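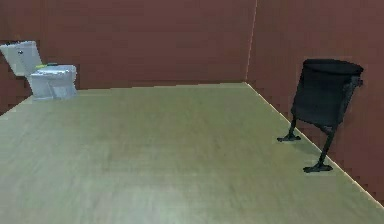
FEATURES | MACHINES AT HOME

The bathroom shift

By Mawar Chong
26 Jun 2026

I have now driven across the same make-believe bathroom more times than I've cleaned my own, and I'm starting to have strong feelings about the walls. They're a reddish brown, like an old flowerpot. The floor is a pale olive green with nothing on it, and there's a white toilet over to the left and a black bin up on legs over to the right. That's your lot for furniture!

I'd gone to Zalholm to spend a few days with the Gover team, who are teaching a household robot to find its way to things when it's told to. "Go to the bin." "Go to the toilet." You'd think that would be the easy bit (I certainly did), but the program learns by copying people, so first a person has to sit down and do it, over and over, in rooms that exist only on a screen. Each trip gets saved as an example. The target for April was 2000 of them and they were still 96 short when I turned up, so Hafiz Sinaga handed me a game controller and a mug of tea and pointed at a chair.

My first go was dreadful. I set off for the bin, swung far too wide, corrected, corrected again and bumped the wall. Hafiz kept it. I was mortified, but he likes a few wobbly ones in the pile, as long as the driver gets there in the end. If every example is a perfect straight line, he told me, the robot has no idea what to do the first time it drifts off course. The ones he throws out are where people stop halfway to look at their phone.

The picture you drive by is pretty rough, all blocky edges, and the toilet is so far back it looks like something out of a doll's house. I asked Danang Goh, who builds the rooms, whether a prettier one would help. He pulled a face. Small pictures are quick to learn from, and he'd much rather have 900 plain rooms than a handful of gorgeous ones. He swaps the wall colours and shuffles the furniture about, and he puts things in odd company on purpose. I did one room with a bath next to a piano.

What surprised me was how fussy the typing is. After each run you write down what you did, in your own words, and Afiq Ismail reads the lot. I'd put "went to bin". He wanted to know which side I'd stopped on, and whether I'd call it a bin or a trash can, as the robot will need to know both. We had quite a long chat about "loo".

By the end of my second afternoon I'd done 19 runs that passed, and my thumbs ached. Hafiz had put the kettle on again and Danang was loading up a kitchen with bright yellow walls, so I pulled my chair back in.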